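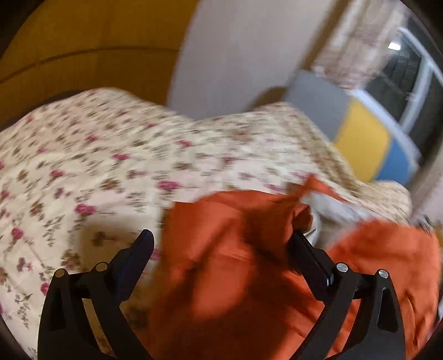
Posted by Thu Lương on 2022-12-10
Filed under: Coats and Outerwear

Okay, I finally gave in and bought the Clurnora down jacket in the brightest orange they make, and I have a lot of feelings about it, so get comfortable.

A little background first. My old coat was a gray wool thing from college that weighed as much as a small dog and soaked up every drop of rain it met. I wore it for 9 winters. The lining had been sewn back in so many times that it was mostly thread, and last winter the zipper gave up for good while I was standing at a bus stop in sleet. I told myself I would shop early this time, and I did start looking in August (the best time, everything is on clearance and you feel ridiculous trying it on). I looked at the Hevov parka, which everybody at my climbing gym seems to own, and a very pretty Minami one with a belt. The Hevov came down to my shins and the Minami had pockets you could maybe fit a lip balm in. So I kept going back to the Clurnora page, and then they added the orange, and that was that!

Let me talk about the color because it's what everyone asks me. It is ORANGE. Traffic cone, pumpkin patch, hunting season orange. On the website it looked a little more like rust and I was prepared to be disappointed by something tasteful. When I opened it up on the bed it made my flowery comforter look like it belonged in a museum. If you're a person who likes to slip into a room quietly, get the navy. My sister can now find me in any parking lot in the county and she says that alone is worth the money.

The shell is nylon with a real shine to it. I was nervous about that, since shiny jackets can look like trash bags if the fabric is too thin, but this one has some body. It does make noise. Swish swish swish all the way down the hall at work. You stop hearing it after a while, though I can't speak for my coworkers.

Warmth! This is where I stop being picky. The down is 900 fill, according to the tag, and I believe it. I wore it with only a long-sleeved T-shirt to walk to the farmers market on a morning when the puddles had a skin of ice on them, and I had to unzip it before I got to the egg lady. It's also so light that I keep thinking I left the house without it. Coming from the wool monster, I felt like I had lost weight.

The quilting is nicely done too. I went over it the way my mother would, pulling at things and holding it up to the lamp, and I couldn't find a skipped stitch anywhere. The thread matches the shell, so you notice the puffiness first and the sewing second.

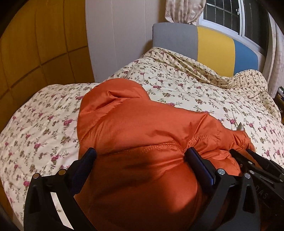 The Clurnora in orange, on my rose-print comforter. Look at that shine.

Now for the complaints, and I do have some.

The zipper pull is tiny. With gloves on I can't get hold of it at all, so I stand on the porch every morning with one glove in my teeth. I'm going to tie a loop of cord through it, but at this price I shouldn't have to. My friend bought a Gekitz vest for a lot less and it came with a nice chunky pull.

The cuffs are a bit loose on me. I have skinny wrists and I do get a draft up the arm if I'm carrying groceries. There's elastic in there, it just isn't trying very hard. If you're between sizes I'd go down one. I'm usually a medium and the medium fits fine over a sweater, but the small would probably have fixed my wrist problem.

And it leaks a little. I've picked 7 feathers off my black pants so far. I hear this is normal with down when it's new and that it slows down, so I'm being patient. Please don't pull them out from the outside if you get one poking through! Pinch it from the inside of the jacket and ease it back in, otherwise you make the hole bigger and its friends follow.

What about storage? It came with a stuff sack, and yes, it goes in, with some kneeling. I wouldn't leave it in there for long stretches. Mine lives on a wide hanger on the back of the bedroom door, and when I've been traveling with it I dump it on the bed, shake it by the shoulders a few times and let it puff itself back up. Half an hour later it looks like new. I haven't washed it yet. The care label says cold water and a low dryer, and I have a couple of tennis balls ready for the day I spill coffee on it (soon, knowing me).

Price. Deep breath. It was over 300 dollars even with the newsletter code, and I've never spent that much on something to wear, including the dress I got married in. I went back and forth for weeks. But I wear a coat every single day for five months out of the year, and the old one lasted me ages, so I decided to be a grown-up about it.

Would I buy it again? Yes, one size down, in the same color. I'd give it four and a half stars, with the missing half for that silly zipper pull. If anybody has tried the longer version, tell me in the comments whether you can sit in a car with it on, because my mother wants one for her birthday and she drives a very small Fiat.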